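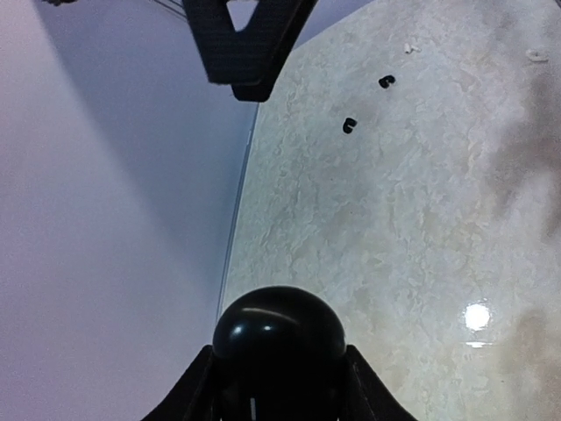

4. Small objects and household chores

4.1 Setting

Most claims about robots in the home concern large and obvious tasks such as loading a dishwasher or folding a towel. Much of what people do in a house is smaller than that. They pick up a dropped cap, sweep crumbs off a worktop, put a thing back in its case. We wanted to know how far a pair of low-cost arms could get with chores of this size, and whether the same arms would be of any use on a shop floor, where small loose parts are just as common.

The work was done on a bench cell with two arms that face each other over a pale, mottled surface. Each arm carries a two-fingered gripper. The walls of the cell are plain lavender-grey panels, chosen so that the background would give the policy little to latch on to. The control software was Anix throughout, and the policies were trained with the Parov toolkit using its default settings.

4.2 Tasks

We collected 753 demonstrations by teleoperation and held back a set of trials for testing. The tasks fell into two groups. In the household group the arms had to clear scraps from the surface, or pass an item from one gripper to the other. In the shop-floor group they sorted small parts by colour. 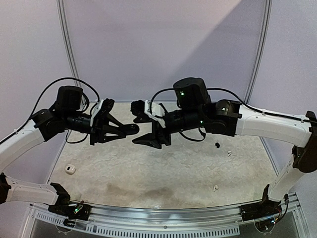
Each trial was stopped after 30 seconds if the item had not been moved to its goal. Operators were told to work at a comfortable pace and to leave failed grasps in the recording. We think this matters. A policy that has only seen clean grasps has no idea what to do when a scrap slides away from the fingers, and at this size sliding is the usual way to fail.

A trial counted as a success only if the item ended inside the goal area and nothing else had been pushed out of place. This second condition was added in January, after early scoring had let through several runs in which the gripper dragged a neighbouring piece along with it. The earlier runs were scored again under the new rule.

4.3 Results

Passing larger items between the arms was the most dependable task. The fingers have enough flat area to hold a rounded object, and a small error in angle is forgiven. Scraps were far harder. A light curled piece offers little to grip and tends to turn when one finger touches it first. Pale scraps were missed more often than dark ones, as we would expect on a pale surface (Figure 4).

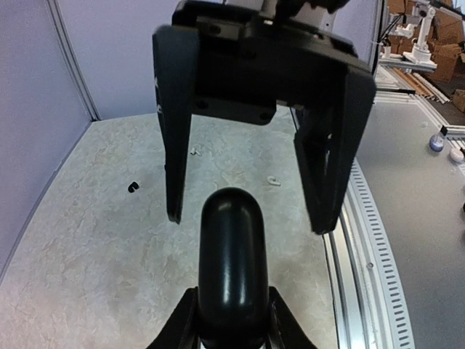
The policy also tended to close the gripper early. Slowing the last part of the approach helped a little, at the cost of more trials running out of time. Training for longer did not help. We extended one run on the Negi cluster by 15 hours and the grasp failures stayed much as they were, which suggests that the limit lies in the fingers and the sensing.

Figure 4. The two-arm cell used for the small-object tasks, with the grippers over the work surface and small items on it.

4.4 What this means for real use

A person does these chores without thinking and rarely needs a second try. Our arms do not come close to that. Over the full test period we logged roughly 1710 grasp attempts, and an operator had to stay near the cell for all of them. In a workshop such as the one at Kanent, where parts arrive in known trays, the sorting task could be made useful with modest changes – a better finger pad would be the first. A kitchen is less tidy, and we would not put this system in one. 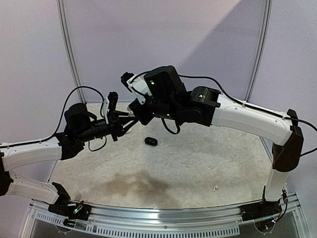 Can a machine of this kind take over small household chores yet?

It can do some of them some of the time, with a person close by to reset the work. For handing over a rounded object the present arms are adequate. For clearing small scraps they are too slow and miss too often to save anyone any effort. The next section looks at whether touch sensing in the fingertips changes this.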